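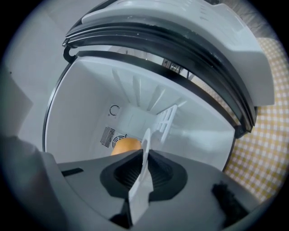
Aprender com as mãos: notícias do projeto Temside

Em fevereiro terminámos a primeira série de gravações da tarefa do frigorífico pequeno. O método é simples de explicar: a pessoa segura uma garra em cada mão, faz a tarefa na mesa, e as imagens das garras servem depois para treinar a política do robô, sem teleoperação. Ficámos com 295 demonstrações úteis. Mais 9 foram retiradas, pois perdemos o seguimento dos marcadores quando a garra entrava muito fundo no compartimento.

O frigorífico foi escolhido pelo Kwesi Sulemana por ser um espaço estreito e muito branco, onde a estimação da posição costuma falhar. Uma laranja pede à garra uma abertura diferente da que pede um pão num prato, e a porta limita o ângulo do antebraço. 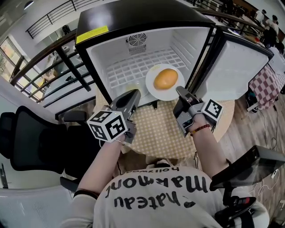
O resultado que mais nos interessa diz respeito à vista da cabeça. Quando treinámos só com as câmaras das garras, a política acertou em cerca de 60 por cento das tentativas. Com a vista da cabeça acrescentada, os erros de aproximação diminuíram, mas o movimento ficou mais lento à entrada do compartimento. Ainda não sabemos se a causa está nos dados ou no atraso entre as câmaras, e o Kojo Kyei está a repetir o treino com a sincronização corrigida.
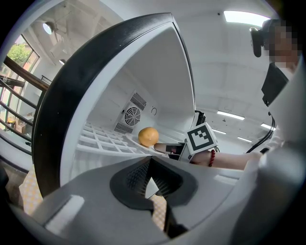 Thongchai Luangrath pede cautela com esta comparação: na sua opinião, 2 operadores são poucos, e a política pode ter aprendido o hábito de um deles. Propõe gravar uma segunda série com pessoas novas antes de mudar o modelo. O grupo de Panham aceitou a proposta, e o texto do protocolo já se encontra na pasta comum para comentários.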